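**Gear corner: a season with the Vanura hand kit**

I've been putting off writing up the Vanura kit because I like it more than I expected to, and gushing makes me nervous. But a few of you asked in June, so let's go.

Quick recap if you missed the last issue: it's a pair of hand-held grippers with printed marker cubes on top. You wear nothing heavy, you pick up one in each hand, and you do a chore the way you'd do it at home while the kit logs how your hands move. Later that becomes training data for a robot arm. We got ours through Erdale on a rental plan, 19 dollars a day for the pair, with a 2,000 dollar deposit that made me gulp a little.

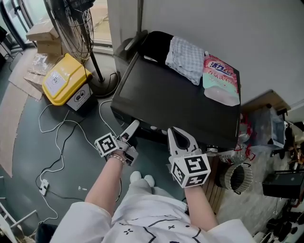
Bakari Minja wrote in to ask whether the rental plan is worth it next to buying the Ghasemi set outright, and added that his group got tired of mailing things back. Fair point! If you'll record all year, buy. We work in bursts, so renting suits us fine, and Erdale swapped a sticky trigger for us in two days.

Setup is the part I'd brag about. The app pairs both hands at once (the old one made me do left, then right, then left again because I'd forgotten something), and the calibration takes one slow wave in front of the markers.

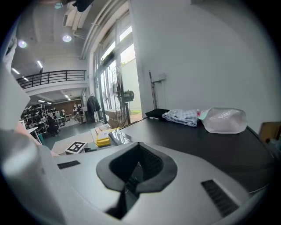
Charging is less fun. The dock wants both grippers seated just so, and if one is a hair off you find out the next morning. I've started wiggling them like a loose tooth before I go home.

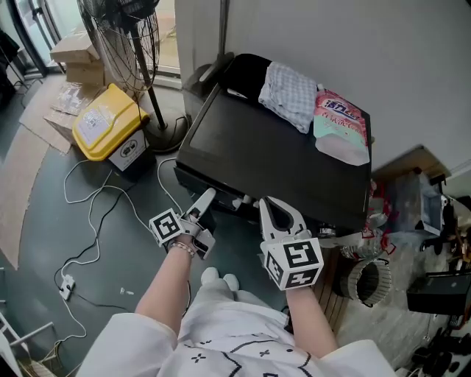 The software that sorts your recordings is called Stunamlow, and it's picky in a way I've come to enjoy. It throws out any stretch where it loses a marker, so you learn to keep your wrists turned a bit outward. Low work is the real test of that. Try reaching for the front edge of a squat black box with both hands, cables all over the floor next to you, and you'll see how quickly your elbows want to tuck in. The grippers are light enough that I could hold that pose longer than my knees could!

Exports are plain files, thank goodness, and they open in everything we use.
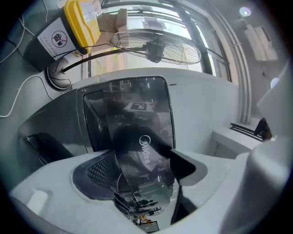 My one real gripe is the manual, two pages of tiny type with the good stuff on the back. Ask Erdale for the longer PDF when you book. They'll send it, you just have to know it exists.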